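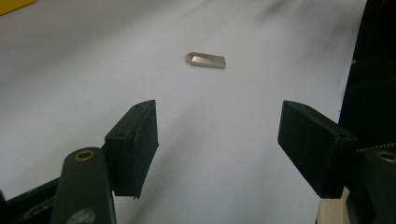
2 min read

Progress report to the Lolalik Education Fund, 2026-05-08
Submitted by Hideaki Murakami, Illton Student Robotics Club

Work this period covered the small-parts task, in which students use hand-held grippers to sort objects into a drawer organizer. The recordings will train the club's arm, Fostus, for the Bellamy student competition.

The club has logged 877 demonstrations to date. Of these, 332 were rejected in review, mostly for dropped frames or an object leaving view during the approach. Slim metal items such as USB flash drives remain the hardest class. They lie low on the white work surface, and students tend to close the fingers too early. We now ask for a full stop with the jaws open before each grasp – this has made labeling easier.

Two-handed work began after the single-gripper trials. The operator starts each run with both grippers facing each other over the board and the nine-drawer organizer standing at the far side. Opening a drawer with one gripper while holding a part in the other is still slow. 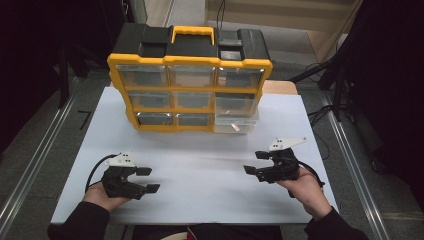
STUDENT PROJECTS

Training time was limited to 80 hours on the school workstation, and almost all of it has been used. We request four additional hours per week through the end of the term. No change to the equipment budget is requested.

Remaining work for May:
- repeat the rejected flash drive runs
- finish the drawer-opening set
- freeze the data and begin tests on Fostus

4 shares | 0 comments
© Illton Student Robotics Club | Contact | Back to top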